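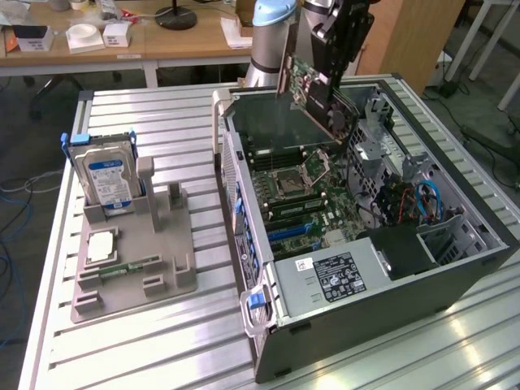
Bernice Aryee left a comment under my kettle post asking whether I'd ever get round to dishwashers, seeing as hers had packed up and every review she could find was written by somebody who'd owned the thing for a weekend. Fair point, Bernice! I've had the Sosholm slimline since July, it has been on nearly every night, and I have opinions.

First, the background. My kitchen is a galley and a full-size machine was never going in, so it was slimline or carry on at the sink. I went for the freestanding Sosholm in white (the silver one was dearer and shows every fingerprint, according to my sister, who has the matching fridge). Delivery was by Pakgate and they were fine, a bit grumpy about the stairs. I paid Dwayne Alcantara to plumb it in because the old tap fitting under my sink was a horror, and he had it running before lunch on the Saturday.

Cleaning is very good. Lasagne dishes come out properly clean on the hot programme, even the corners, and mugs lose that brown ring I'd given up on. The eco programme is slow, a good bit over three hours, but I set it going at 11 at night and it's finished long before I'm up, so who cares. There's a quick wash of 60 minutes that I use when people are over. It's all right for glasses and plates you've scraped, less so for anything with egg on it.

Drying is the weak spot. Plates, yes. Plastic tubs, no, they come out with a puddle in every rim and I end up going at them with a tea towel. Opening the door a crack at the end helps a lot, but the machine won't do it for you, and the Boateng I nearly bought does.

Now the racks. The top one lifts and drops by two clicks, even when it's loaded, and I love that. The bottom one is fussier. My big dinner plates only fit if I leave a gap between them, and the cutlery basket is flimsy – one of the little handles went in the first month. I rang Ero, the shop I bought it from, and spoke to a very nice woman called Rochelle Gallagher who sent a new one out free. Took nine days, mind.

Noise? You can hear it drain, and there's a sort of chugging near the start, but I can watch telly in the next room with the door open and not turn it up.

A couple of moans to finish with. The salt light came on after a fortnight and stayed on for days even though I'd filled it up (it went off by itself in the end). The buttons are touch ones and they hate damp fingers. And the filter wants rinsing every week, it really does, I left it for three once and the smell was grim.

Would I buy it again? Yes, though I'd get the spare basket at the same time. Bernice, if yours has to dry a lot of lunchboxes, look at the Boateng first.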